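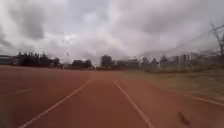 # Kerkus pacer robot: the usual questions

**What does it do?**
It follows a painted lane line at the speed you set, and you try to keep up. Zirarura rents it to clubs and schools by the session. It offers no encouragement of any kind.

**Do we need to repaint our track?**
Probably not. Kerkus looks for pale paint on a darker surface and copes with worn patches better than most lane judges do. If your lines have gone missing for a whole bend, send us a photo first.

**How does it handle curves?**
It reads the line ahead and steers a little at a time, up to 40 times a second. On the plain red stretch of a lane that bends gently left, with one white line slanting in from the left and another running nearly straight ahead on the right, it has two edges to work with and tends to be smug about it.

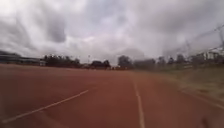
Lane choice is yours. The setup works out the distance for each lane, so 400 meters in lane one and 400 in lane four are both the real thing.

**Will it run under gray skies?**
Yes. Flat light suits it. Low evening sun is harder, and after dark you'll want the floodlights on.

**How long does the battery last?**
It's good for 90 minutes at jogging pace, less if your sprinters get hold of it.
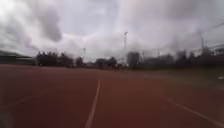 Charging from flat takes 100 minutes. A spare pack comes with the Xiong plan and costs extra on the Grerkamus plan, the cheap one, as you may have guessed.

**Can it race another Kerkus?**
It can. Please book two and leave a lane between them.

**What if it leaves the track?**
It stops and beeps until someone fetches it. The beep can't be turned down. We've asked.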